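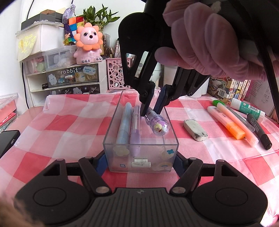

How to Plan a Neighborhood Potluck at the Clunddale Community Hall

The following guidance is provided for residents who wish to host a shared meal in the main hall. It applies to private and street gatherings of up to 50 guests. Larger events require a separate application to the Clunddale Events Office.

Step 1. Reserve the hall

Submit the reservation form at least 3 weeks before the event. The form asks for the host's contact details, the expected number of guests and the hours required. Setup and cleanup must fall within the reserved hours. Evening events must end by 10:00 p.m.

Step 2. Send the invitations

Invitations should state the start time, the entrance to be used and the date by which guests must reply. Ask each household to report food allergies with its reply. Parking is available on the Torres Street side only.

Step 3. Assign the dishes

Divide the guest list into main dishes, sides and desserts, and tell each household which category it has been given. Hosts who leave the choice open often receive a large number of desserts and very little else. Each dish should serve eight people. Drinks, ice and bread are best supplied by the host.

Step 4. Prepare the labels and sign-in sheet

Every dish must carry a card listing its name, its main ingredients and any common allergens. Cards should be written in large print and placed in front of the dish before serving begins. A sign-in sheet is kept at the door and handed in with the key.
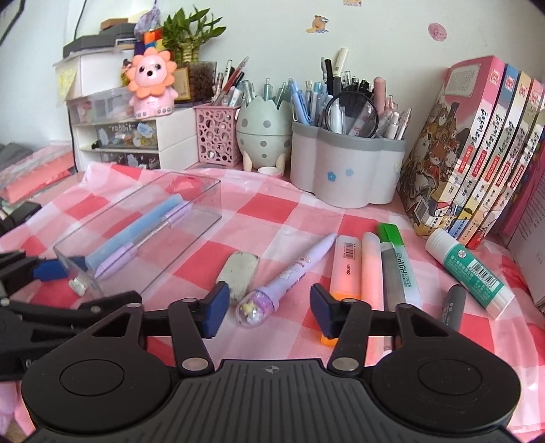 Step 5. Arrange the serving tables

Place plates at one end and flatware at the other, so that guests do not have to carry forks through the line. Hot dishes are to be kept near the wall outlets. Extension cords may not cross a walkway. Cold dishes containing eggs, meat or dairy should not stand out for more than two hours.

Step 6. Close the event

Hosts are responsible for wiping the tables, stacking the chairs and taking all trash to the bins behind the kitchen. Unclaimed dishes are held for 3 days and then discarded.

Questions about reservations may be addressed to Olga Salgado at the Events Office. Kitchen equipment is requested from Ragnheiður Riis at the Clistden Road desk.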